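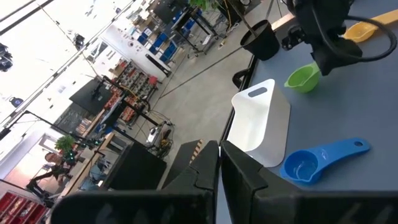
Bought the Furkus measuring set in January, after the third metal spoon lost its numbers in the dishwasher. Been using it most days so review is overdue. It's plastic, it's bright, every size a different colour, and that's the bit I'd pay for again. You stop reading labels after a week. Blue spoon is the one I reach for most, deep round bowl with a little pouring lip, so vanilla goes in the bowl and not down the side of it. Long flat handle with a hole in the end for hanging. Good.

The green cup is my other favourite. Lime green, can't lose it in a drawer. Rounded inside, so a spatula gets everything out, honey included. Handle is short though – fine for flour, a bit mean if you're scooping from the bottom of a tall jar. Knuckles in the sugar. I've started tipping sugar into a bowl first, which is one more thing to wash.

Yellow spoon, no complaints. Translucent bowl, handy for liquids becuase you can check the level from the side. It has picked up a faint tint from turmeric. Bicarb shifted most of it. Wouldn't leave curry paste sitting in it overnight.

Accuracy. Checked the big cup against my Koivisto scales with water, came out 2 g over on a 200 ml fill. Close enough for cake. If you make macarons you'll be weighing everything anyway.

Dishwasher: top rack only according to the leaflet, and I've stuck to that apart from once. Nothing warped. Numbers are moulded in, not printed, so they should last longer than the old ones did.

Storage is where it falls down a bit. The ring it comes on is rubbish, too tight, took it off on day one. Hooks work, or just chuck the lot in a tub. I use a white plastic one with a handle slot near the rim and pull it out when I'm baking. Cheap and does the job.

Had the Kanoretti set before my metal ones and the handles on those snapped at the neck, two of them in a year. These feel thicker there. No cracks so far, no white stress marks when you bend them slightly.

Would like a smaller spoon in the set, I still use an old one for pinches of salt. And a longer handle on the green cup please. Otherwise very happy, would buy agian. Four stars.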